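From: Ngân Khổng
To: ekwood-grasp list
Subject: Re: [ekwood-grasp] wrist view only, thin cutlery, why does it work at all

Replying inline, in between two things so excuse the shorthand.

> On 8 January 2022, Apostolos Katsaros wrote:
>
> I read the draft twice and I still don't follow why the wrist-only policy
> beats the two-view one on forks. On mugs it loses, on the sponge it loses,
> then forks come along and it wins. My guess is the train/test split. Were
> the same forks in both? Also you say "1,000 demos" in the abstract and
> then section 4 talks about 149. Which is it?
>
> And what does the network see when the fingers aren't in view? I would
> have thought you need the fingertips in the picture to close on
> something that thin.
>
> Apostolos

OK. Numbers first, that's the easy one. 1,000 demos is the whole set, all objects. 149 is the fork subset. Abstract should say so and doesn't, my fault, Lâm Lâm already flagged it and I forgot. Will fix in the next version.

Split: no, different forks. Two held out completely, never in training, and the held-out tables are different too (the Pustville kitchen is test only). So I don't think it's leakage. Consuelo reran it with a fresh split in September and got the same ordering. Smaller gap, same ordering.

Now the finger thing. I think this is where the draft is really unclear. Our wrist camera doesn't see the fingers in the approach phase, it's mounted so they stay out of view. The policy learns a fixed offset between where the fork sits in the view and where the gripper will end up. That's it. No visual servoing on the fingertips. One view of the sort it gets:
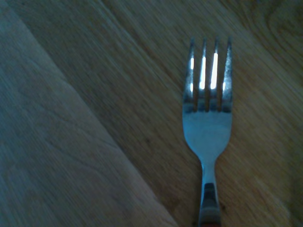
*Page last changed: Saturday, by nkhong*

(Pasted that from our wiki page, the footer came along with it, ignore.)

So: nothing but fork and wood. Look at what the network has to hang on to. The glints on the tines are nearly white and the metal is a pale blue-gray on brown, so the head is easy to find. The handle is harder. There's a near-black band across it, most likely a reflection of something dark, and our first version treated bands like that as the end of the fork. It then aimed for the middle of the "short" fork and came in too close to the head. Mersha (the segmentation front end we used back then) did this all the time. Dropping the segmentation and going straight from pixels to offset got rid of most of it.

The other one is edges. A long straight edge like the one on that pale board on the left is a much stronger line than anything on a fork handle. Early policies lined the wrist up with the board edge. Rotation was wrong by however much the two lines disagreed. What fixed it was boring:

- crop jitter, heavy, so the edge isn't always in the same place
- 20 extra demos with a board next to the fork at all sorts of angles
- rotation loss computed from the tines-to-neck direction only, handle ignored

Third one did the most. Giang has the ablation, table is in the appendix but the caption is wrong (says "handle only", should be "head only"). Sorry.

Why two views lose: still not sure. Best guess is that the side camera sees a fork as a couple of pixels of gray, and on shiny metal those pixels change with every lamp. The fused policy trusts it anyway since it was so useful on mugs. If we mask the side view in the last part of the approach, the gap to wrist-only nearly closes. That isn't proof. Consuelo thinks it's calibration drift on the side camera and nothing to do with forks, and she could be right, we recalibrated the Vesley rig only once during the whole collection.

Things it still gets wrong, so you don't have to dig:

- fork tilted a lot relative to the wrist. A few degrees is fine. Past that it picks the wrong side to rotate to.
- motion blur. Grain gets smeared along one direction and the rotation estimate gets pulled toward it. Slowing down the last stretch helps, costs us cycle time.
- fork lying parallel to a board edge and close. Jitter doesn't save us there.

One more, you asked off list whether wood grain matters. Yes somewhat. Swirly figure is OK, long straight grain is worse. We only have 2 tabletops with strong straight grain so I would'nt put that in the paper as a claim. Lâm wants it in as an observation. Opinions welcome.

To do before the next draft goes round:

1. abstract numbers (me)
2. appendix caption (Giang)
3. rerun two-view with the side camera recalibrated (Consuelo, needs the rig)
4. a paragraph saying plainly that the fingers are out of view, with teh offset explained

Apostolos, if you have time to read number 4 when it's written I'd be grateful, you're the one who'll notice if it still doesn't make sense.

Ngân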